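Workshop notebook
07/04/2019 - posted by Alby Partington
Filed under: Glazes & Kiln Log

Unloaded the big kiln this morning and I'm still grinning. The new celadon batch finally came out without pinholes! I'd mixed 2,000 grams of it with the Zoltis feldspar instead of our usual bag (the usual bag being mostly dust and regret by now), sieved it twice and let it sit overnight. Ryota Tsuji reckons it was the sieving. I reckon it was the feldspar. We've agreed to disagree until the next firing.

What I'm after is a soft green for everyday kitchen pieces, the sort of colour you don't get sick of at the sink.

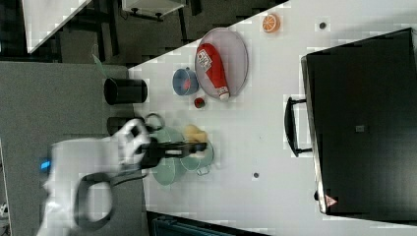

Schedule was the slow one, with a hold of eight minutes at the top. I candled it overnight because Ryota's casseroles were still a bit cool to the touch on the base, and I've lost enough thick bottoms to steam already. The tiles on the middle shelf went a shade greyer than the ones up top, so I want a cone on every shelf next time - I keep saying that and then I run out of cones.

Lids are still a pain. Two stuck fast and one rocks like a boat. More wax on the galleries, and fire them in place.

Tableware is the other half of the order for Le Roux. They want bowls and plates that can sit out together without matching too hard, which suits me, as my matching is terrible.
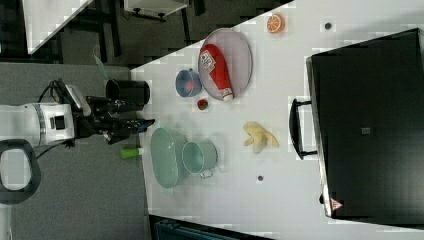

Plates and small bowls

Ryota threw the plates a bit wider than the drawing to allow for shrinkage, and they landed pretty much spot on. One has a slight hump in the middle. I like a plate with a decent flat centre and just enough rim to stop the sauce getting away.
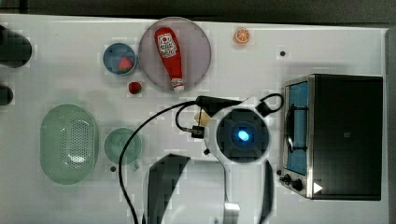
The blue is another story. It crawls wherever I've handled the bisque, so it's gloves or a good wipe down from now on. I'll try a thinner coat on the test tiles and put them on the bottom shelf with the next load, next to Ryota's mugs. Need to order more kiln wash too.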